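Guides > Open days > Running a hand-held gripper demo

How to run a hand-held gripper table at an open day

Last updated: November
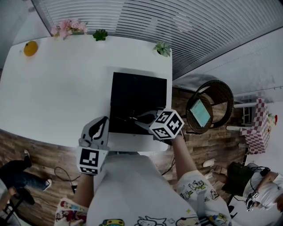 These notes cover one table, one set of grippers and a steady line of visitors. They come from the Dredarex open day, where we had the grippers out from ten in the morning until four. Carmela Aranda ran the table and Obsa Degefa looked after the recordings. Most of what follows is what they wrote down afterwards, with the order changed so that it can be used as a checklist.

You will need a pair of hand-held grippers with their marker cubes fitted, a head camera, a laptop, a table you can walk up to from the front, and a stool or two for people who are waiting. A spare set of grippers is worth having if you can get one.

Before the doors open

1. Put the table where a visitor can stand at it with both elbows free. A wall or window behind the table is fine. A walkway behind the visitor is a nuisance, as people get knocked in the middle of a task.

2. Pull the blinds if the sun comes in low. Bright light across the markers makes the tracking drop out, and you will only find out when you look at the recording.

3. Run the cables under the table and tape down anything that crosses the floor where people walk. We taped ours at lunch, which was too late for Bjartur Eyvindsson's coffee.

4. Check each marker cube. The faces should be clean and flat, with no lifting corners. Wipe them with a dry cloth. Do not use spray.

5. Open and close each gripper twenty times. If a finger sticks, swap it now.

6. Record one test task and play it back to the end. Check that both cubes show up whenever the hands are in front of the body.

Choosing the task

Pick something that everyone has done at home. Closing a laptop lid, moving fruit from one side of a table to the other and folding a tea towel all worked. Threading and screwing did not, and visitors gave up and felt silly.

The task should take less than 60 seconds for a beginner. We began the day with a longer one, sorting Tamiru blocks by shape, and the queue was out of the door by eleven. After we changed to the short task it cleared quite quickly.

Leave a few ordinary things at the back of the table if you like. A bare table tends to look like a test.

With each visitor

1. Ask whether they mind being recorded. If they do, let them have a go anyway with the recording switched off.

2. Fit the head camera and the strap first, then hand over the grippers one at a time. Start with the hand they write with.

3. Let them squeeze the handles a few times over the table before they touch anything. Children need the handles moved in to the shorter setting.

4. Show the task once yourself, slowly, and say nothing while you do it. Robel Woldemariam used to talk through every step, and people watched his face and missed his hands.

5. Start the recording and step back. Two goes is enough, and the second is nearly always smoother.

6. Take the grippers back before you remove the camera. One of ours went on the floor in the first hour because we did it the other way round.

What to tell them

Keep the explanation short. The person does the job with the grippers, the camera and the markers record how the hands moved, and the recordings are used to teach a robot arm to do the same kind of job. Visitors nearly always ask if the robot copies them exactly. It does not. It learns from a lot of people doing the same thing in slightly different ways.

They may also ask how many recordings are needed. We had a card on the wall saying that the Skonura set held 1,776 recordings that morning, and we changed it at closing time to 2,328. People liked seeing that number and some came back later to check it.

Breaks and swaps

Change the person running the table every 40 minutes. The job involves a lot of bending and repeating yourself. Sakda Paisan kept the second set of grippers ready on the floor by the table, so a swap took very little time – if you have only one set, plan a proper stop at midday to clean and charge everything.

Packing up

Copy the recordings before you unplug the laptop. Put the grippers in the Clameck case with the fingers closed and the marker cubes facing up, and write any faults on the label inside the lid.

14 comments | 31 shares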